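Pairing a phone with the Skoltent unit

Before you start, park the car, set the parking brake and leave the engine running. Pairing drains the battery if the ignition is only in accessory mode.

1. Press and hold the Menu button for 5 seconds.
2. Select Phone, then Add Device.
3. Turn on Bluetooth on your phone and choose Grevik Car from the list.
4. Enter the code 2281 if the phone asks for one.
5. Wait for the tone. Contacts can take a few minutes to load.

Note: The unit remembers up to 10 phones, but only two can be connected at once. The phone paired first has priority for calls.
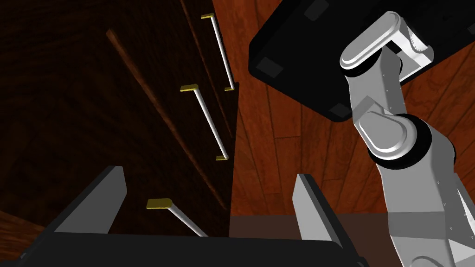
To change the priority, open Phone, select the device and choose Move Up. The new order takes effect the next time the car is started – calls in progress are not affected.

Caution: Do not pair or delete phones while driving. The menu locks once the car is moving.

If a phone drops out repeatedly, delete it from both the unit and the phone and repeat steps 1 to 5. Units with software older than the July release should be updated first at a Markside dealer.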